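The Slow Cup

Pour-over coffee asks for very few things, and this is perhaps why people become so particular about each of them.

I came to filter coffee from a country where coffee is boiled in a small pot and drunk standing. For a long time I thought that the paper and the glass were a complication for people with too much time. Then I rented a room above the Namuvetti market hall, where the coffee seller on the ground floor, Zarei, offers a short tasting every morning before the stalls open. I went down out of politeness. By June I owned two drippers.

The glass comes first

Many beginners spend their money on beans and take any jug from the cupboard. I would do the opposite. The jug stays with you for years, and you look at it each day before you are fully awake. Coloured glass has become easy to find again, and amber is the shade I meet most often. It is kind to coffee. A clear jug shows you every weak brew, while an amber one makes even a pale coffee look generous.

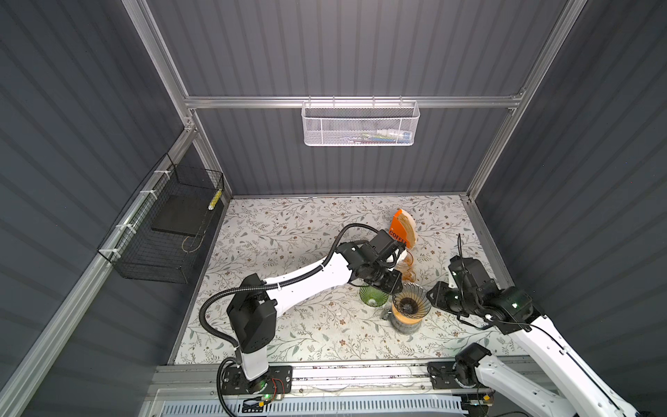
Filters are the cheap part, and they should be kept where the hand can find them. I have seen kitchens with beautiful kettles where the papers live in a drawer under the batteries. Let them stand next to the coffee itself. They lose their shape when something heavy is put on them, and a bent cone sits badly in the dripper.

Ribs, and what they do

Hold a glass dripper up to the window and you will see fine ridges on the inner wall. They keep the wet paper a little away from the glass, so that air can escape and the water goes down evenly. A smooth cone makes the paper stick, and then the coffee passes slowly and tastes heavy. At Anasik, a small shop behind the tram stop, they let customers run a finger along the inside before buying. I think this is a good habit.

Whether you choose clear glass or green is a question of taste only. I prefer green in winter.
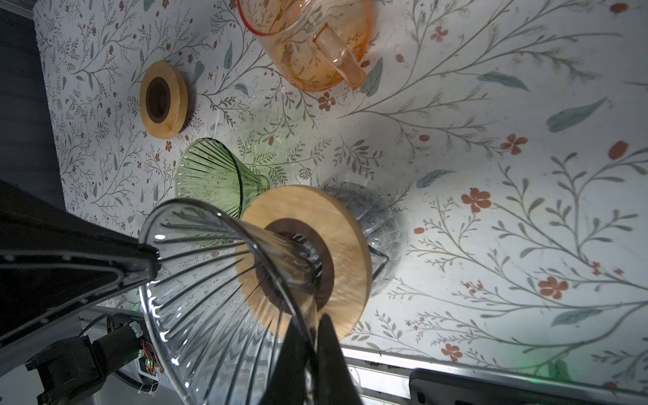

Ribbed drippers in clear and green glass, with an amber pitcher and a bamboo lid on a flowered cloth.

The cloth under the coffee is also worth a thought. A plain white one is a worry from the first drop. A pattern of leaves and small red flowers forgives a great deal, and it makes a weekday table look as if somebody is expected.

Folding the paper

A paper cone has a seam. Fold it flat along this line, open the cone with two fingers and press it into the dripper so that it touches the wall all the way round. Brown paper can give a taste of cardboard, so I rinse it with hot water and pour this water away. For one person I use 30 grams of coffee, which my neighbours find excessive, and I let it rest for a moment after the first water. The whole thing takes about 5 minutes.

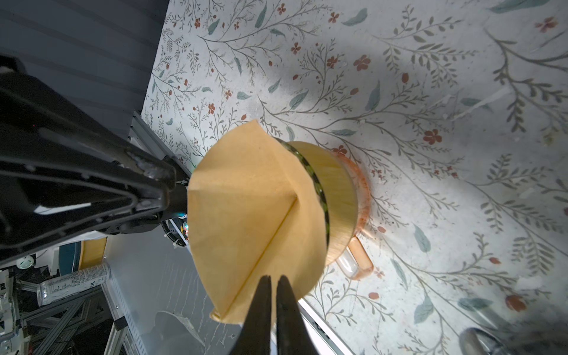 Where to look

Zarei, Namuvetti market hall, ground floor. Beans and papers, with tasting in the early morning.

Anasik, behind the tram stop. Drippers and jugs in coloured glass, also single lids.

Emico, by the old bridge. Table linen, mostly floral, and some second-hand kettles.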